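Interim Progress Report to the Wenia Fund
Shop-Floor Chores Program, Second Reporting Period
Submitted by Bo-ram Bae, Program Lead, Soteck

1. Purpose of this report

The Wenia Fund supports Soteck in answering a narrow question: which of the small, repetitive chores in a computer refurbishing shop can be handed to a machine today, and which cannot. The grant agreement asks for a plain account of progress, spending against plan, and any change in scope. This report covers the first two in full and requests one change, set out in section 5.

The first reporting period dealt with chores around the bench: sorting screws, clearing trays and moving sealed cartons. The second has dealt with the open computer itself. Our partner shop, Catacutan, supplied the list of tasks and ranked them by the staff hours each one takes in an ordinary month. Removing and seating memory modules came first, followed by unplugging drive cables and lifting out expansion cards.

2. Work completed

The bench cell is in regular use. A total of 1602 attempts were logged in the period, spread over 11 separate chores. Each attempt was marked as completed, completed with help, or stopped. An attempt counts as completed only when a technician has inspected the machine afterward and found nothing bent, cracked or left unseated.

Of these attempts, 265 were made on memory modules. The work plan called for 200, and the additional attempts were made at Catacutan's request. Cable work began later than planned and remains the smallest group in the log. 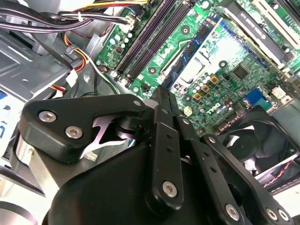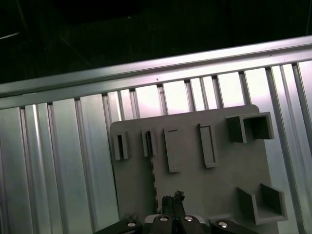
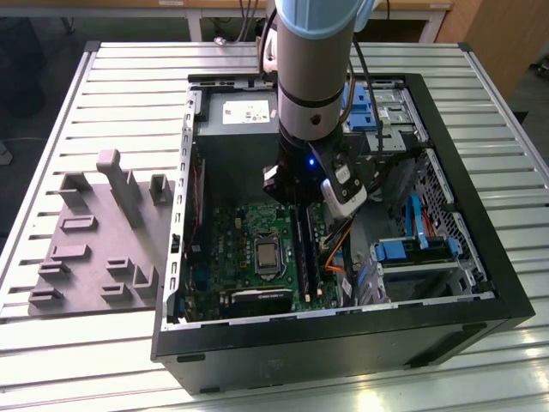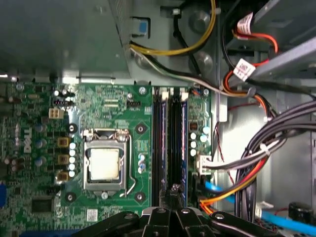 The memory task is the clearest test of the program's central question. A technician at Catacutan treats it as a chore that hardly deserves a name: press the latches, lift the module, set it down, pick up the next. For the machine it is several tasks in a row, each with its own way of failing. The slots stand close to the processor socket, and in a Dell desktop of the kind used at the bench, bundles of power cables and a blue SATA cable share the case with the board. A planned path that is clear in one computer may be blocked in the next by a loop of wire that a person would push aside without thinking. Our staff now review cable position before each group of attempts, and this review is counted as human time in the log.

3. Findings to date

Three findings can be reported with confidence.

First, picking a part up from a known place is ready for everyday use. Fixtures with molded holders have made this step dependable, and Catacutan has asked for a set of its own.

Second, seating a part is not ready. The force needed to close a memory latch is close to the force that flexes a board, and the present control software does not tell the two apart often enough to work without a person nearby. We do not expect this to change before the end of the grant.

Third, soft items remain the hardest. Flat cables, round cables and tied bundles all move when touched, and they do not return to where they were. The same difficulty was noted in the household trials run earlier by Brondlow, where folding cloth and coiling cords were both set aside. We regard this as one problem appearing in two places — a shop that could clear cables reliably would be most of the way to a machine that could tidy a desk.

4. Spending and staffing

Spending is within the approved budget. Fixture costs were higher than planned and were offset by a delay in buying the second set of finger pads. One technician position was vacant for part of the period and has been filled.

5. Request for change in scope

Soteck asks the Fund to approve moving the remaining hours for expansion cards to cable work. Expansion cards rank third on Catacutan's list, but a card often cannot be reached until the cables over it have been moved, and further attempts on cards alone would add little.

If the change is approved, a revised work plan will be sent before the next monthly call. The call is held on Monday, and the Fund's program officer is welcome to join the bench session that follows it. The attempt log is available on request in its complete form, including stopped attempts and the technician's notes on each.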